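Student Project Report
Course: Introduction to Film Analysis
Students: Haris Todorova and Wissam Karaki
Supervisor: Josiane Rey

Sound and Silence in "The Ferry to Siltby"

1. Introduction

For our project we chose the feature film "The Ferry to Siltby", directed by Maxine Mahuika. It is a family drama of 114 minutes. The story is simple. Ilora, a chemistry teacher of middle age, returns to the island where she was born, after the death of her father. She must decide with her brother Farouk what to do with the house. They have not spoken for eight years.

We selected this film for two reasons. First, it has very little music, and we wanted to understand how a film can keep the attention without it. Second, we both disagreed strongly after the first viewing. Wissam found the film too slow and I found it very moving. Our supervisor advised us to use this disagreement as a starting point.

2. Research question

Our question was the following: how does the film use silence to show the relation between the brother and the sister? At the beginning we wanted to include also the role of color, but this became too large for one semester, so we left it out.

3. Method

We watched the film three times. The first time we watched without taking notes. The second time we stopped after each scene and wrote down which sounds we heard, and if there was dialog. The third time Wissam watched with the sound off and I only listened, with my back to the screen. After this we compared our notes.

We call a "silent passage" any part longer than 8 seconds in which no person speaks and no music is played. Sounds of wind, water, doors or machines are allowed. With this definition we found 32 silent passages. In five cases we did not agree where the passage begins, and we took the later point.

We also read two reviews in our student newspaper and made one short interview with Santino Ulloa, who teaches sound editing in our department. He did not work on the film, but he has seen it and he helped us with the vocabulary.

4. Results

4.1 The first part: silence as distance

In the first part of the film the silent passages are mostly when Ilora and Farouk are in different rooms. We hear one of them through the wall. For example, Farouk is washing dishes while Ilora sits on the bed of the father with her coat still on. The sound of the water is louder than it would be in reality. Mr. Ulloa explained to us that this can be done in the mixing, and that it makes the viewer feel closer to the person who listens than to the person who makes the sound.

The dialog in this part is very practical. They speak about keys, the bank and the time of the ferry. Wissam noted that the two actors almost never look at each other when they speak. They do it only when the other one has turned away.

4.2 The middle part: the school laboratory

In the middle of the film Ilora goes back to the mainland for a short time and we see her at work. Wissam considers this part the weakest of the film, and it is true that the story does not move forward. My opinion is different. In the laboratory the silence is calm, and Ilora is sure of herself. She speaks to her students in short, friendly sentences. When she goes back to the island we understand better what she has lost there.

The sounds are also different in this part. On the island all sounds are low and heavy. In the laboratory they are small and clear, for instance glass against glass, or a chair on the floor. 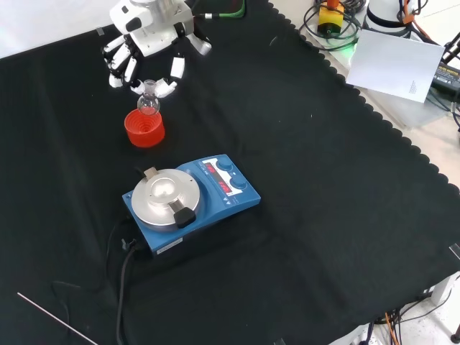 4.3 The last part: silence as agreement

The last part contains the longest silent passage. Ilora and Farouk paint the kitchen together and the camera does not move. No word is said about the father. When Farouk laughs at the paint on her sleeve, it comes as a surprise, and Wissam admitted that this scene changed his opinion a little.

The song over the end credits is by the band Tendent. We both think it comes too early and disturbs the last image.

5. Discussion

Our definition of silence has a weak side. It does not measure how loud the other sounds are, and a storm is counted the same as an empty room. We should also have asked more viewers. Two people with different taste are enough for a good discussion, but not for a general result.

We still do not agree about the length of the film. Wissam would cut the second ferry trip. I would keep it.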